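Opinion > Household > Shared Living

One table, many uses

19 September 2025

The residents' charter at Uda House runs to 21 clauses, and 7 of them concern the communal table. In our view most of these could be struck out. A shared table works best when things may be set down on it briefly and collected the same day.

The present rules divide objects by room. Toothpaste belongs to the bathroom, plates to the kitchen, and anything found elsewhere may be removed. This is tidy on paper. In practice, people sort their belongings on whatever flat surface is free, and a plate makes a perfectly good tray. 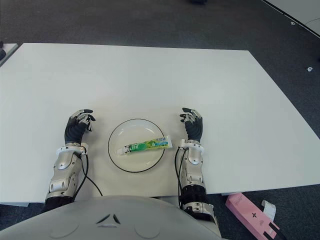
A better rule would concern time. An item left out overnight should go to the shelf by the door — an item left out for an hour should be let alone. Plates used for toiletries should be washed before they return to the cupboard, and the charter should say so plainly.

We would also keep the clause on wiping down. It is short, it is understood, and it has caused no dispute since July.

Comments (2)

Bikerine
Agree on the overnight rule. Who empties the shelf?

Orel
I would still rather not eat off a toothpaste plate, washed or otherwise.

Related
Cupboard space and how to divide it
The case for fewer mugs
Labelling shelves in a shared bathroom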